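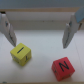

I have worked at Gedalel for nine years, most of them at the sorting bench, and I have never liked coming to work as much as I do this year. We fill learning kits for schools. Foam letter cubes, mostly, along with counters and cards and a lot of small bags. In December we put an arm on the cube line, and I want to make the case for it while I'm still excited, before it becomes part of the furniture!

The old job went like this. You stood at a tray, picked up a cube, turned it until you knew which letter you had, and set it in the right slot. Then you did it again until lunch. Foam is light, so people assume it's easy work. Ask Halyna Demchenko about her thumbs. She did it for five years and used to tape them on Thursday so she could get through to the weekend.

Now Halyna runs the cell. She decides what the arm practices on, she watches it fumble (it does fumble, especially when a cube lands at a funny angle and the letter on the side could be one of two things) and she writes up what went wrong. Her notes are wonderful. She knows how foam squashes, and which colors shed fuzz, and why a grip that looks fine from above will twist the cube on the way up. Our supplier, Mernska, sent an engineer who spent a whole morning just asking her questions.

That's the part I'd love other small shops to hear. All those years at the bench taught us things, and for once somebody needed to know them. Thaís Toledo has moved over to checking finished kits and is catching mistakes we used to hear about from teachers. Valdir Quintana, who swore he'd never touch the software, rearranged the whole training tray after two weeks and got better results than the layout in the manual.

I don't want to skip over the worries. Dirceu Nogueira asked in the first meeting whether there'd be fewer of us by summer, and it was the right question. There are 8 of us on the floor, same as before, and management put that in writing for the year. I'd like it in writing for longer. I'd also like the pay to catch up, and I've said so, because what Halyna does now is skilled work and her title still says packer.

But I go past that little white table every morning and stop to look. Last week we started on the new set for the Skolstead schools, and Halyna already has a page and a half of notes on the letter N.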